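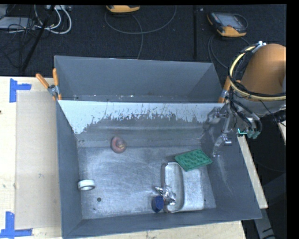 A divided bin is only as useful as its divider, in the view of Perla Hinojosa, and one that slides about is worse than none. Her remark is often repeated in guides to the sorting bin, an open-topped container used in workshops, kitchens and stores to hold mixed small items until they are put away.

Construction
Sorting bins are made of sheet metal, plastic or wood. Metal ones last longest but mark easily, and the floor of a bin in regular use is soon covered with scuffs and scratches. The sides often slope outwards so that the contents can be reached from above. Some bins have drain holes in the floor.

Dividers
A divider may be fixed or loose. A loose panel can be held with a clamp at each end – orange-handled ones are fitted in the bin shown – and moved when a different split is wanted. An uneven split is common, with a narrow compartment at the back and a large one at the front.

Contents
Typical contents are odds and ends with no place of their own, such as sponges, trays, caps and pieces of foil. Flat items are laid down first. The Trunau method, set out by Wiebke Stöcker, allows 20 items to a compartment and has the bin emptied every 7 days. At Trorkbridge, where the Pfeiffer pattern of bin was used, the limit was 50.

See also
Drawer divider
Parts tray
Tote box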